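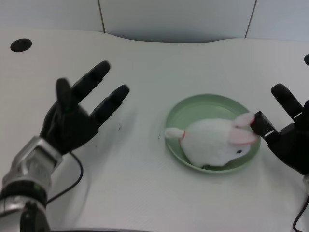 Jansen Timber says its replanting at Rasdale makes up for the clearcut above Bullon Creek, and our group spent a term trying to find out if that holds up. I don't think it does. The company's brochure counts seedlings put in the ground, which is an easy number to make large. It gives no count of seedlings alive two years later. We walked 14 plots in February and found 114 dead or browsed stems, most of them on the steep side. The company's black plastic tree tubes were left lying on the slope.

Jansen's answer was that 70 percent survival is normal. Normal for what? The Stundach tract, which they offered as a comparison, is flat and faces north. We asked for the Rasdale survey sheets and got the brochure again. Our plots were small and we may have missed better ground.

Last updated 11/3/18

Print this page | E-mail this page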